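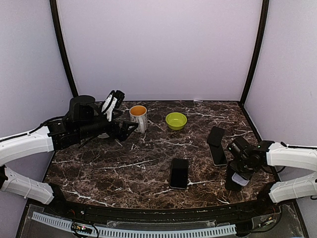 The Night Ferry to Ovham

Paula Bogdan had wanted to ride the night ferry since she was six, and now she was standing on its deck in a borrowed coat with the wind pulling her hair straight up, and it was every bit as good as she had hoped!

The boat was called the Grullow. It was old and loud and smelled of diesel and onions, and it could carry 66 passengers if they were friendly with each other. Tonight they were. A man with an accordion case had already given her half a sandwich.

"First crossing?" asked the deckhand. His jacket had KOFI stitched on the pocket in yellow thread.

"Is it that obvious?"

"You're on the cold side. Everyone who knows the boat stands by the funnel." He pointed. "But stay here till we pass Bunari. You'll want to be on this side for Bunari."

So she stayed, stamping her feet, and watched the harbor lights get small. Her grandfather had made this crossing every week for years, carrying clocks to mend, and he used to tell her about the island as if it were a person who owed him money. Bunari never sleeps, he'd say. Bunari will keep you talking till your tea goes cold.

She had one of his clocks in her bag now, wrapped in two sweaters. It belonged to a Mrs. Lại on the far shore, who had written to say she would wait on the dock however late it got.

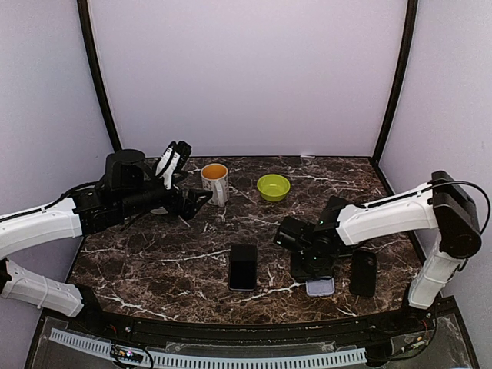
"What's so special about Bunari?" Paula asked, when Kofi came back with a coil of rope over his shoulder.

"The lamps," he said. "They light them for the ferry, all the way up the hill. Watch."

And around the point it came, the whole dark hill dotted with gold, window after window and lanterns strung along the sea wall, and someone up there was ringing a handbell like mad. The accordion man got his case open and started playing back at them (badly, with gloves on). Children were shouting. Paula found that she was shouting too, waving both arms over the rail at people she couldn't see.

Inside her bag, under the sweaters, the clock began to strike. It had been silent for 51 years. She dropped to her knees on the wet deck and dug it out and held it up to the hill with both hands, still striking, while Kofi laughed and pulled the cord for the horn.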